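Protokoll der Nähstuben- und Kleidertauschrunde Cheetham
Treffen vom 10/9/22, im Gruppenraum über dem Laden
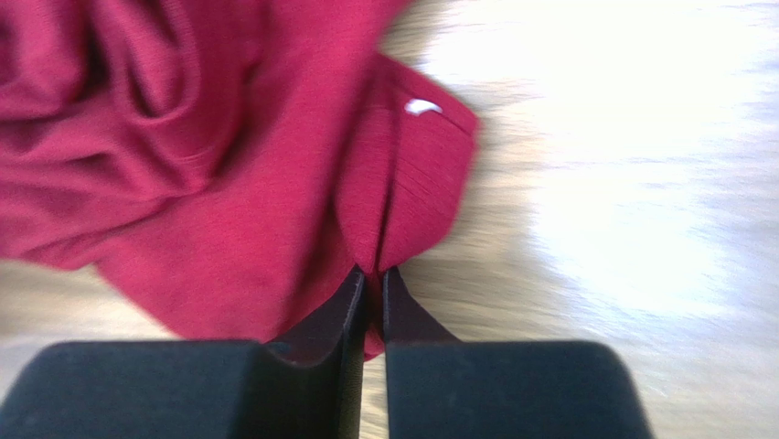
Vorab

Ich hab wieder mitgeschrieben, also beschwert euch bei mir, wenn was fehlt. Wir waren zu neunt, zwei hatten sich entschuldigt, eine kam erst zum Punkt Sortieren dazu (der Bus aus Clullville, wie immer). Das letzte Protokoll haben wir so durchgewunken, nur beim Wollwaschmittel stand ein falscher Preis drin, den habe ich inzwischen verbessert.

1. Strickwaren

Mit Abstand der längste Punkt, und ich fand's schön! Seit dem Aufruf im Gemeindeblatt kommen fast nur noch Pullover und Strickjacken rein. Die Frage war, ob wir die weiter auf Bügel hängen oder endlich alle falten. Ich war ja immer für Bügel, weil man da besser stöbern kann, aber die Schultern leiern aus, das musste ich einsehen. Beschlossen: Gestrick wird ab sofort gefaltet und liegt im Regal, Bügel gibt es nur noch für Hemden, Blusen, Kleider und Mäntel.

Dann ging es ums Wie. Wir haben drei verschiedene Faltarten ausprobiert und hatten danach vier Meinungen. Geeinigt haben wir uns so: Teil mit der Vorderseite nach unten hinlegen, glattstreichen, Ärmel nach hinten einschlagen, Seiten zur Mitte, dann von unten einmal hoch. Bei dicken Sachen nicht noch ein zweites Mal klappen, sonst kippt der Stapel. Bündchen bitte nicht am Rand packen und langziehen, lieber mit der flachen Hand in Form schieben.

Die roten Stricksachen kommen getrennt in die Wäsche, egal was auf dem Etikett steht. Ich sage nur: rosa Geschirrtücher. Wer beim Sortieren unsicher ist, ob etwas noch Dunkelrot oder schon Braun ist, legt es zu Rot.

Fusseln: Es sind zwei Rasierer da, einer davon geht nur mit viel gutem Zureden. Ein neuer wird angeschafft, wenn in der Kasse wieder etwas Luft ist (siehe Punkt 3). Bis dahin bitte die Klebrolle nehmen und den benutzten Streifen gleich abreißen.

2. Sortieren vor dem Tauschtag

Der Tauschtag im März ist uns noch gut in Erinnerung, vor allem die letzte Stunde davor. So machen wir das nicht wieder. Diesmal wird am Vortag sortiert, und zwar nach Größe und erst danach nach Art. Bisher war es andersherum, und dann sucht man sich durch fünf Haufen Jacken, bis einem eine passt. Es gab Bedenken wegen der Teile, bei denen das Größenschild rausgeschnitten ist. Die halten wir an eins mit Schild und schätzen. Reicht völlig.

Was Löcher hat, kommt in den Korb zum Stopfen. Was verfilzt ist, kommt zum Bastelstoff – daraus sind beim letzten Mal sehr hübsche Topflappen geworden, und ich hätte gern noch ein Paar. Nicht angenommen werden weiterhin Unterwäsche, einzelne Socken und alles, was nach Keller riecht. Lüften wir nicht, waschen wir nicht, geht freundlich zurück.

Offen geblieben ist, ob Kindersachen eine eigene Ecke kriegen. Dafür spricht, dass die Eltern sonst überall im Weg stehen (sorry!), dagegen, dass der Platz am Fenster dann weg ist. Wir nehmen das nächstes Mal wieder mit rein.

3. Kasse

In der Kasse sind 200, davon gehen 32 für Nähgarn, Stopfnadeln und Waschmittel ab. Die Rechnung liegt im Ordner, diesmal wirklich. Für den Tauschtag rechnen wir mit rund 100 an Spenden, wenn der Kuchen wieder so gut läuft. Der Eintritt bleibt frei, darüber wurde nur kurz geredet.

Zum Garn: Die Spulen von Henex reißen beim Säumen ständig, das ging mehreren so. Zum Stopfen von Hand sind sie in Ordnung, also brauchen wir sie dafür auf und bestellen dann etwas anderes. Vorschläge bitte auf den Zettel an der Tür schreiben, gern mit Preis.

4. Regal und Kisten

Corkico hat uns Kisten mit Deckel angeboten, gebraucht und umsonst, nur abholen müssten wir sie selbst. Wir nehmen sie! Ein Kombi mit umgeklappter Rückbank sollte genügen, ein Auto hat sich gefunden, der Termin kommt per Mail. In die Kisten kommen die Sommersachen, die im Moment in Tüten unter dem Tisch stehen und über die ich beim letzten Mal so elegant gestolpert bin.

Das unterste Regalfach bleibt leer, bis wir wissen, woher der feuchte Fleck an der Wand kommt. Die Hausverwaltung ist angeschrieben, Antwort steht aus. Lavendelsäckchen gegen Motten liegen in der Schublade, in jedes Fach bitte eins.

5. Stopfabend

Kam beim ersten Mal sehr gut an, wird wiederholt. Gewünscht wurden mehr Licht und weniger Theorie. Stopfpilze haben wir zu wenige, eine Glühbirne oder ein kleines Glas tut es aber auch, also schaut bitte mal daheim in den Schränken nach. Thema wird diesmal Ellbogen und Bündchen. Wer kontrastfarbig stopfen will, darf das natürlich, ich bin sehr dafür (Gelb auf Dunkelblau – ein Traum). Anfänger bringen besser etwas Grobes mit, bei ganz feinem Gestrick verliert man sonst schnell die Lust.

6. Verschiedenes

Der Schlüssel hängt nach dem Treffen wieder am Haken und fährt nicht in einer Jackentasche mit nach Clullville. Das Bügeleisen bitte erst wegstellen, wenn es kalt ist. Die Teekanne ohne Deckel darf weg, es wollte sie niemand haben.

Zu erledigen bis zum nächsten Treffen: Kisten abholen, Waschmittel kaufen, Aushang für den Tauschtag schreiben (mach ich), bei der Hausverwaltung nachhaken, Kuchenliste aufhängen. Streuselkuchen ist schon vergeben, Käsekuchen fehlt noch.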